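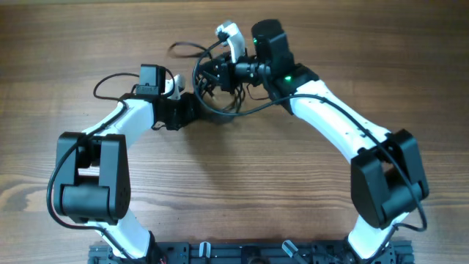 O tampo, com o nó mais claro do lado esquerdo

Tampo de mesa em madeira: óleo, cera ou verniz?
Publicado em Restauro e Bricolage

Deolinda Godinho
Olá a todos! Comprei esta mesa em segunda mão em fevereiro, por 200 euros, a um senhor de Correia que estava a esvaziar a casa da mãe, e estou apaixonada pelo veio. É um castanho quente, com riscas compridas meio onduladas, umas mais claras e outras mais escuras, e tem aquele desenho claro à esquerda que parece um nó (foi por causa dele que a trouxe, confesso). O problema é que não faço ideia do que lhe puseram em cima. Tem um brilho suave onde apanha a luz, nada daquele verniz de espelho, e ao toque é quase sedoso. O senhor disse "isso é só passar óleo", mas disse-o já com a mesa meio enfiada na carrinha, por isso não sei se confio muito.

Queria dar-lhe uma manutenção antes de começar a usá-la a sério. Na loja aqui do bairro tentaram vender-me um óleo duro que custa uma fortuna, o meu cunhado jura por cera de abelha e a minha vizinha diz para lixar tudo e envernizar. Lixar mete-me medo! Não sei se é maciça ou se é folheada e não queria acordar um dia sem veio nenhum. Como é que descubro o que lá está? E posso pôr óleo por cima sem saber? Obrigada desde já, e desculpem o testamento.

Orvokki Tuominen
Olá Deolinda, bonita mesa! Só pela foto não dá para dizer se é óleo ou um verniz acetinado, os dois podem brilhar assim. Faz antes o teste da gota: escolhe um sítio escondido, deixa uma gota de água uns 10 minutos e limpa. Se a madeira escureceu, o acabamento está gasto ou é óleo já com pouca proteção. Se a gota ficou redondinha e não deixou marca, ou é verniz ou é um óleo ainda em bom estado, e aí tens de ir ao segundo teste, que é um cotonete com álcool, também num canto escondido. Se a superfície ficar pegajosa é provável que seja goma-laca. Se não acontecer nada, inclino-me para verniz moderno, mas não ponho as mãos no fogo.

Óleo por cima de verniz não vale a pena, fica à superfície e passas uma semana a colar os cotovelos à mesa (já me aconteceu, numa secretária, e tive de tirar tudo com um pano e muita paciência). Por cima de óleo antigo, sim, sem problema: lavas com um pano bem torcido e sabão neutro, deixas secar até ao dia seguinte, camada muito fina no sentido do veio e tiras o excesso ao fim de um quarto de hora. E atenção aos panos com óleo, nunca os deixes amarrotados no lixo! Podem mesmo pegar fogo sozinhos. Estende-os lá fora bem abertos até ficarem rijos.

Quanto ao maciço ou folheado, espreita o topo da tábua, de lado. Se vires as linhas do veio continuarem de cima para a lateral, em princípio é maciça. Também ajuda virar a mesa e comparar a parte de baixo: um nó como esse costuma dar sinal do outro lado, embora nem sempre, depende da espessura. Até saberes, não lixes nada.

atus436
cera e já está. a minha mesa leva cera duas vezes por ano desde que a tenho e está impecável. verniz é que nunca

Deolinda Godinho
Fiz o teste da gota num canto e escureceu um bocadinho, depois voltou ao normal! Vou experimentar o óleo primeiro por baixo, na quarta-feira, que é quando tenho a tarde livre. Obrigada, Orvokki, e já tenho os panos destinados ao estendal.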